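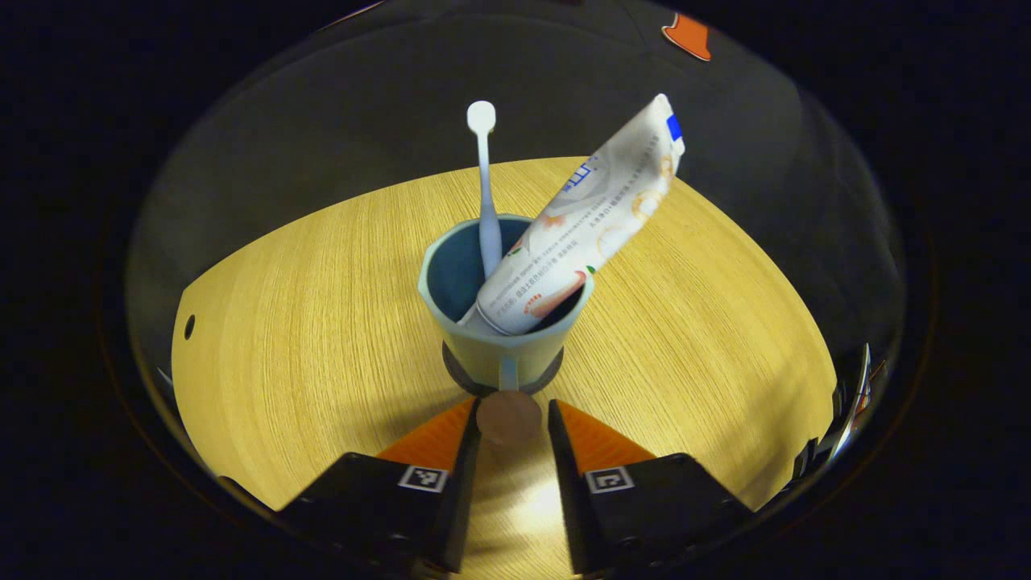 About Gristport Touchline

Gristport Touchline covers soccer in Gristport, Berville and the towns along the rail line between them. We report on two semi-pro sides, the high school teams and whatever the state league office decides to put out on a Friday night in the hope that it gets missed.

We started because of a press release. In it, Berville Athletic announced a "record crowd" at Afridi Field for a cup match. Verna Alcantara was there and paid for her own ticket. She asked the club for the gate receipts, and after 11 emails she got them. The number of tickets sold was 314, and the record crowd included everyone who had held a season pass at any point that year, whether or not they came. She wrote it up on a free blog. The club complained, a lot of people read the complaint, and the blog became this site.

What we do

Match reports go up by Sunday evening. They say who played badly. They also say who played well, though we try to hold off on calling a teenager the future of anything after one good half.

We cover money when we can get hold of the paperwork. Clubs in this league like to talk about "investment" and "projects." We ask who is paying, how much, and when it has to be paid back. Most of the time the answer is that someone will call us. We keep a list of the calls we are still waiting on, and it is posted at the bottom of the news page.

We don't run transfer rumors from agents. We have been offered plenty, most of them about the same three strikers, and the moves that did happen were ones we hadn't been told about.

We are also doubtful about numbers. Several clubs now buy player ratings from Vovier, and coaches quote them at us after a loss. A rating of 77 may mean something. Until a coach can tell us what went into it, we'll leave it out of the report and tell you whether the guy tracked his runner.

Who we are

Verna Alcantara, editor. Covers Berville Athletic and the league office.

Percy Rengifo, reporter. Covers Gristport Town. Played left back for them for two seasons and has no illusions about either one.

Dolores Castellanos, high school and girls' soccer. She has been going to these games longer than the rest of us and her spelling of players' names is the one we trust.

Emmett Mahmoud, records and accounts. If a club files something, he reads it, including the notes.

Who pays

Readers, mostly, plus a few local ads. Ads are marked as ads. Gristport Town bought one last February and Percy's report that week called their midfield "a rumor." They haven't bought another.

We don't take free travel. We do take press seats, because at some grounds it's the only spot with a view of both goals, and we'd give them up if anyone tried to attach a condition.

Mistakes

We make them. Corrections go at the top of the story with the old wording left in, so you can see what we got wrong. Complaints about tone go to Verna, who will read them. Complaints about facts should come with the facts.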